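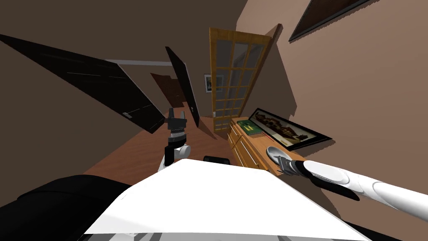 Reaching for the bowl: the hallway dresser in Citum's simulated home, seen from the robot's point of view.

I have spent the better part of a month tidying a house that doesn't exist, and I'm a little embarrassed by how much I care about the hallway.

The house comes with Citum, a subscription practice kit for people who want to teach a two-armed home robot some manners before letting it anywhere near their own stuff. You install it, you pick a home, you pick a job, and then you steer the arms through the job yourself until the software has enough of your attempts to have a go on its own. There are 26 homes in the current version. I started with the one called Holloway and never really left (I did peek at Harside, which has a nicer kitchen).

My job of choice was clearing the dresser. It sounds like nothing! Pick up a small white bowl, carry it down the hall, come back for the green book. But the bowl sits close to the front edge, there's a big black-framed picture leaning right behind it, and you're doing all this in a corridor where the doors stand open into your path. My first evening I hit the dresser, then the glass door, then the dresser again. The bowl went on the floor so often that I started to feel sorry for it.

Jalen Begay, who designed most of the homes, laughed when I told him. "Everybody wants to start in the kitchen because it looks like the hard one," he said. "Then they try to turn around in a hallway." He wanted the narrow spaces to be annoying in the way his own apartment is annoying, and on that count I'd say he did his job.

The view takes getting used to. You look out over the robot's own white body, so the bottom of the screen is mostly you, and everything past that can tilt quite a bit when you look down. I felt slightly seasick for the first hour – there's a setting called Steady View, buried three menus deep, that helped a lot. Put it on the first screen, please.

Once I settled in, though, I had a lovely time. The grip controls are the best part. You squeeze a trigger and the fingers close as fast or as slow as you squeeze, and after a few days I could take hold of a bowl by the rim without sending it flying into the artwork. The left arm I mostly forgot about, and it spent a lot of time sticking up in the middle of the hall like a kid who knows the answer. You can park it. I kept not parking it.

So does the practice carry over to a real robot? I don't own one, so I went to see Mhairi Ogilvie, who runs a small repair and training shop called Tinside and has used Citum since January. She had collected around 4000 practice runs by the time I visited, a good share of them done by her two teenagers for pocket money. Her verdict was mixed. Reaching and steering carried over well, she told me, and her shop robot stopped bumping into door frames almost right away. Picking things up was shakier. Real bowls slide, and real books flop open halfway to the shelf. She still does a week of hands-on work after every block of simulated practice and doesn't expect that to change soon.

I have some grumbles of my own. Lighting is the big one. Holloway has these gorgeous hard shadows thrown across the right-hand wall, and they look great, but I couldn't find a way to change them in the basic plan. If you want your robot to cope with a gray morning you pay for the upper tier. Saving is clumsy too. I lost a whole evening's runs because I closed the laptop before the upload finished, and the warning popped up after the fact. And the basic plan stops you at 4000 stored runs, which sounds like plenty until you talk to somebody like Mhairi.

Support was friendly and quick, I'll give them that. I wrote in about the lost runs and had a reply the same afternoon, with an apology and a free month I hadn't asked for.

If you already have a robot, or you're getting one and you'd like to make your mistakes in private, the basic plan is good value and I'd start with it. If you're just curious, like me, take the trial and go straight to the hallway. Park your left arm first.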